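Two-arm shirt folding method cuts regrasps by splitting the task into short stages
Thu 1 July
News / Manipulation

A method for folding T-shirts with two robot arms, developed at the Sarnitz laboratory under the project name Skuris, divides the job into short stages and lets the controller return to an earlier stage when the cloth is not in a usable state. The group has released a technical note covering the training data, the stage detector and the first set of trials.

Most learned folding policies run from start to finish on a single network. The network sees the camera images, outputs joint targets for both arms, and has no separate notion of how far the fold has come. When a grasp slips early, the policy often continues with the motions that would have followed a good grasp. The result is a bundle that was never flat and has been folded anyway.

Skuris keeps the single network for motion but adds a second, much smaller one that reads the same images and assigns one of four stage labels: bundled, spread, part folded, folded. The label is fed back to the motion network as an input. A change of label has to persist for 15 consecutive control steps before it is accepted, a setting chosen to keep the arms from hesitating when a gripper passes in front of the cloth.
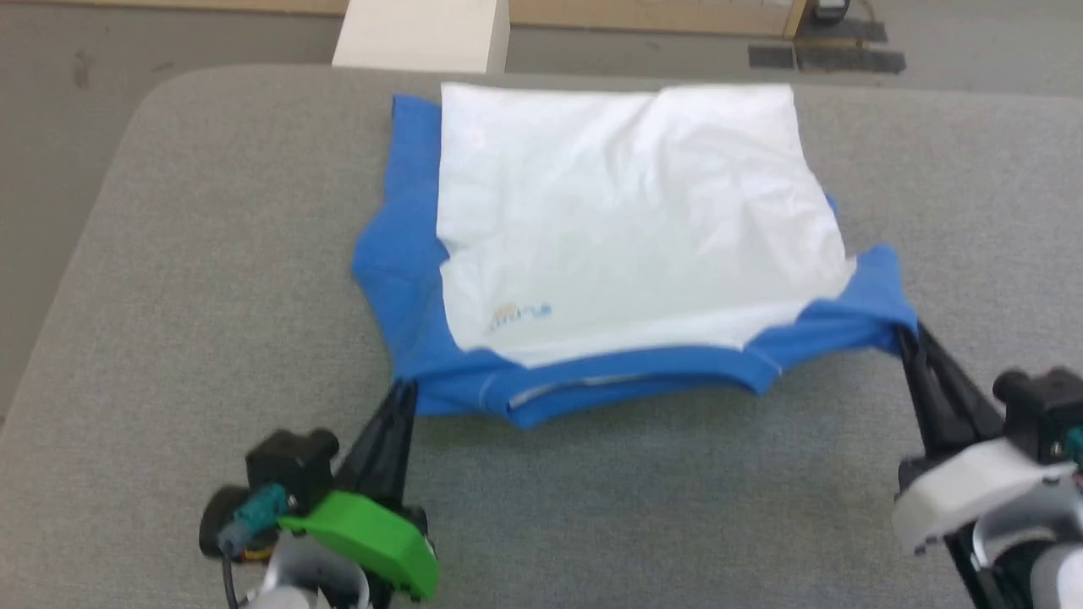
Training used 300 demonstrations recorded by teleoperation. Half of them began with the garment in a bundle and ran through to the finished fold. The other 150 were recovery demonstrations, in which the operator started from a failed intermediate state, such as a doubled hem or a sleeve caught under the body, and worked only until the garment was back in a state the next stage could use. Operators were told not to complete the fold in these recordings.

The note reports that the recovery recordings made the larger difference. A version trained on full folds alone, with the stage detector in place, identified failed states correctly in most cases but had few useful motions to apply to them. It tended to lift the nearest edge and set it down again.

The motion network takes input from a head camera and from a camera at each wrist. The wrist views are used mainly in the last part of the approach, when the arms hide the cloth from above. The background is left in the wrist images without masking. An earlier version masked everything past the edge of the work surface, and the group found that the masks also removed fabric hanging over the side.

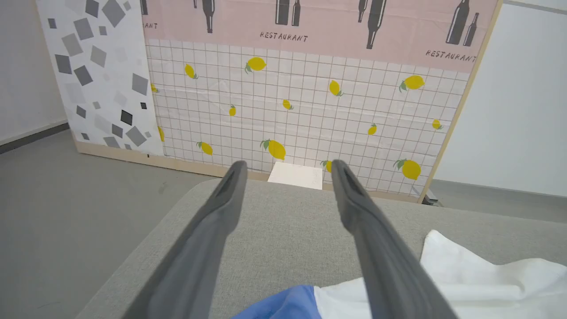 Sarnitz Laboratory | Deformable Objects Group

Evaluation consisted of 100 trials. A trial counted as a success if the shirt ended in a rectangle with both sleeves inside the outline and no corner folded back. There was no limit on the number of regrasps, but a trial was stopped if the accepted stage label did not change for two minutes.

The staged policy completed more trials than the single-network baseline and used fewer regrasps in those it completed. The difference was greatest for shirts in two colors. The authors attribute this to the stage detector, which appears to use the color boundary as a cue for orientation. On shirts of one color the advantage was smaller, and for dark shirts the two methods could not be separated with the number of trials available.

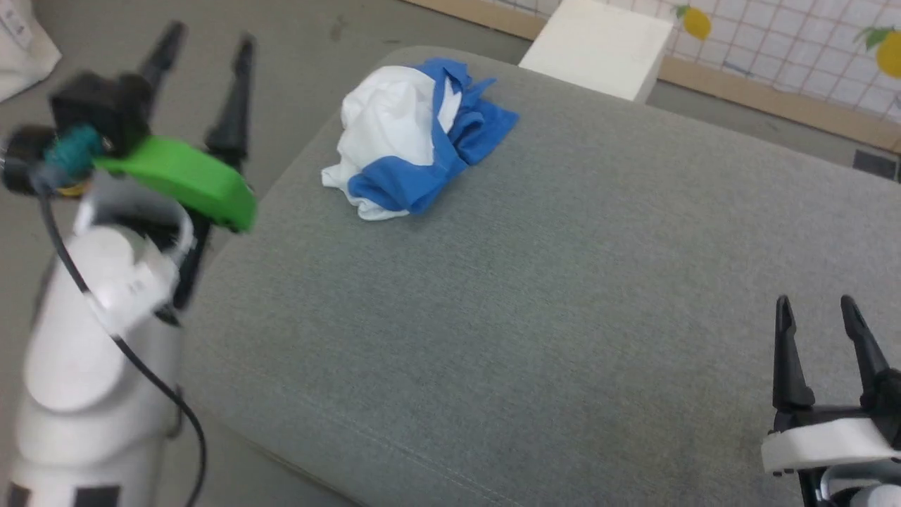 Head camera view, arms clear of the garment.

Spreading remains the weakest stage. From a tight bundle, the policy has to find two points on the garment that will open it when pulled apart, and the detector gives no help with that choice. The most common failure was a grasp through two layers, which moves the bundle without opening it. Repeated attempts at the same point accounted for most of the stopped trials.

The group tested one remedy, a rule that forbids a second grasp within a short distance of a failed one. It reduced the number of stopped trials but lengthened the successful ones, and was left out of the released configuration.

Computing needs are modest. Both networks run on one workstation, and the stage detector adds little to the control cycle. Training the motion network took roughly a day and a half. The detector was trained separately on labels assigned by hand to the same recordings.

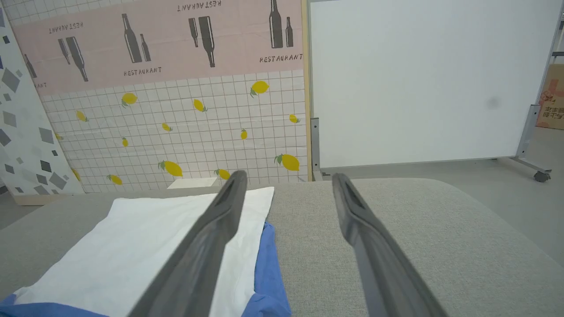

Availability and next steps

The stage labels and the recovery demonstrations are available on request through the Kurneron data archive. The full-fold recordings will be added once their time stamps have been corrected; a clock offset between the head and wrist cameras affected part of the set. The offset was removed before training but is still present in the raw files.

Work on long-sleeved garments is scheduled to begin in December. The four stage labels will probably not be enough for these, as the sleeves have to be brought in before the body can be folded, and the group expects to add at least one more.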